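Search this forum
Category: Music > Game Soundtracks

Skundar OST - too quiet for its own good?

lowbrass_119
Finally played the whole Skundar score start to finish and I'm kind of let down. The Vunduvine cues are gorgeous, but the battle music just sort of hums along. Where are the drums?

pixelviola
Totally disagree! The hush is what got me - two cellos and a choir you can barely hear, and I had chills. Zelville's last score was all drums and I can't remember a note of it.

lowbrass_119
OK the choir is nice, I'll give you that. Still think track 6 drags.

tapehiss
Track 6 is the best one, fight me. I do wish they'd kept the Skinner level theme on the album though, it loops in my head all day.

pixelviola
Same - that one hurts. Maybe on the April vinyl?
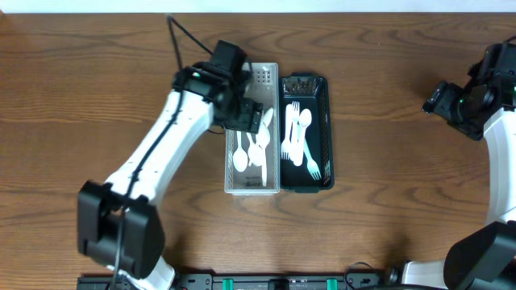 Does the vinyl have the Skinner level theme on it?
It closes side two, a little longer than the version in the game.

Back to top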